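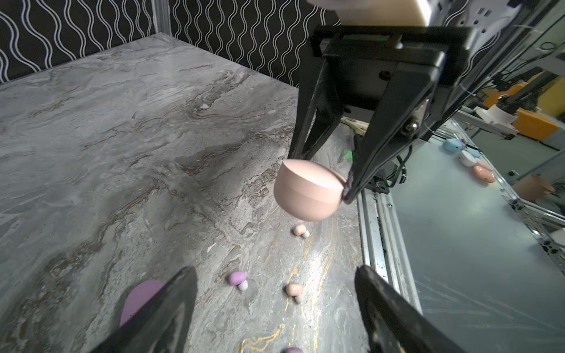 Joana Cordeiro has been promised a robot that folds towels for most of her working life. She ran the housekeeping side of a small hotel group before she moved to Suvance, where she now tests machines that other people want to sell to hotels, laundries and stores. Her job is to say whether they can do a shift. So far, she says, her report has had the same last line every time.

"Not yet," she says. "I could have it printed on a stamp."

We met in January, in an office above a loading dock, and talked for nearly 3 hours. She had just finished a long trial of two-armed setups on tidying work, the kind of thing a parent does at the end of the day or a clerk does before closing. Toys into a bin. Tools back on the hook. She is careful to say that she likes the people who build these arms. She is less fond of the people who write the brochures.

"The brochure says 'handles everyday objects,'" she says. "Which ones? My everyday has a wet sock in it. It has a receipt stuck to the bottom of a coffee cup. Show me that and then we can talk about everyday."
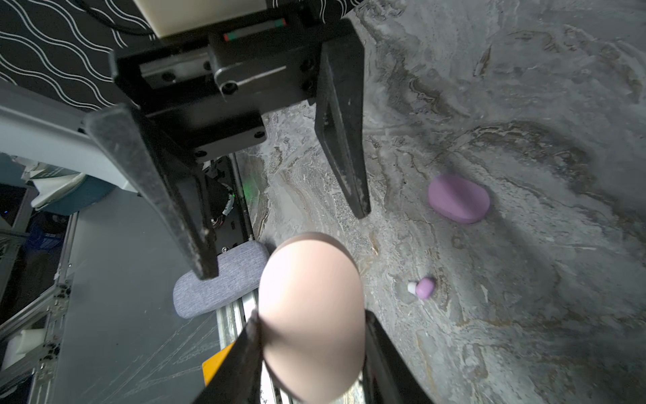 Small, smooth objects are a common choice for tidying trials.

Cordeiro's complaint about demonstrations is an old one, and she makes it well. A single good grasp, filmed close up, tells a buyer very little. In her trial she logged 326 attempts at picking up an item and putting it where it belonged, and she scored each one the way she would have scored a new hire. Did it end up in the right place? Did someone have to step in? Was anything left behind that a guest would notice?

"A person who needs help 14 times before lunch doesn't make it to lunch," she says. "I'm not being cruel. Somebody has to stand there and help, and I'm paying that somebody."

She won't give out the full results, which belong to the client, Getach. She will say that the arms did better than she had guessed on round, solid things and worse than she had guessed on everything else. Her colleague Henrique Godinho, who sat in for part of our talk, thinks she is too hard on them. He points out that a hand with two fingers was never going to work like hers.

"Then don't sell it to me as a hand," she says.
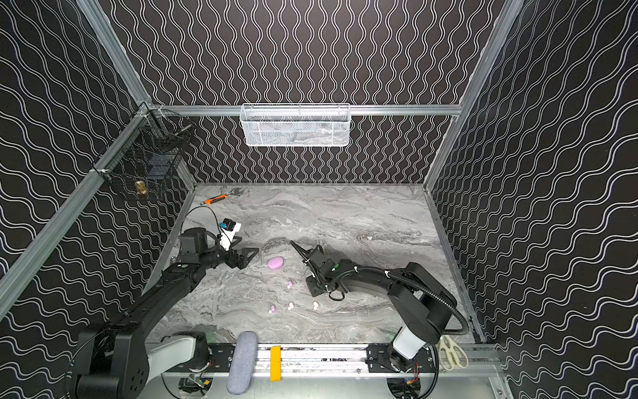

The question I had come with was a dull one: what would a machine have to do before a store manager could leave it alone with a messy counter? Cordeiro says the trouble starts with the mix. A wrench, a pair of scissors, a soft glasses case and a few pale beads can all end up on one bench, and to her those are separate jobs that happen to share a surface. The wrench is heavy at one end. The case gives when it is squeezed. The beads roll. A teenager on a summer job sorts that out without a word of training, and would also know that scissors don't go in with the soap. Whether a given machine knows it, she says, depends a lot on whether somebody thought of it beforehand.

She has seen one product change her mind a little. The Louro, a floor unit she tried last year, could carry a full crate down a hallway and come back for the next one all night. It did one thing and its makers never claimed a second. She recommended it for 2 sites.

"It's a cart," she says. "A very good cart. I was so relieved that I called Vitória Seixas, who used to run nights for me, and told her we'd finally found one that worked. She asked if it could make a bed. I said no. She said, 'Then why are you calling me?'"

Seixas has a point, I think. Most of what tires people out in this kind of work is the part that changes from room to room, and that is the part still being promised for the next model. Troltico, another company whose gear Cordeiro has looked over, told her its arms would be ready for open-ended tidying "soon." She asked for a month. She is still waiting to hear which one.
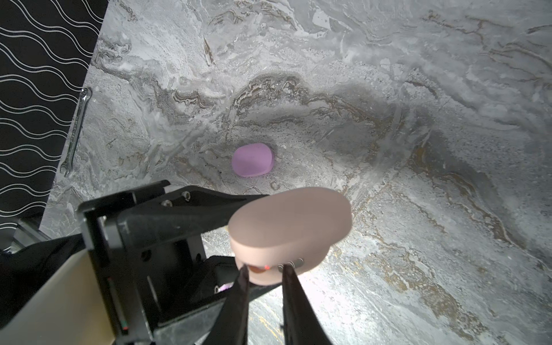 Would you put one of these in your own kitchen?

Only if I could send it back. I'd let it move the cans and the jars, and I'd stay in the room. For glasses, knives or anything with soup in it, I'd sooner do it myself, and I'd be done before it had made up its mind.

Cordeiro says she would be glad to be wrong, and I believe her. She keeps a list of chores in the back of a notebook, written out years ago with Seixas, and she crosses one off when a machine has done it for a full shift with no help. She turned it around on the desk so I could read it. Carrying crates had a line through it. Towels did not.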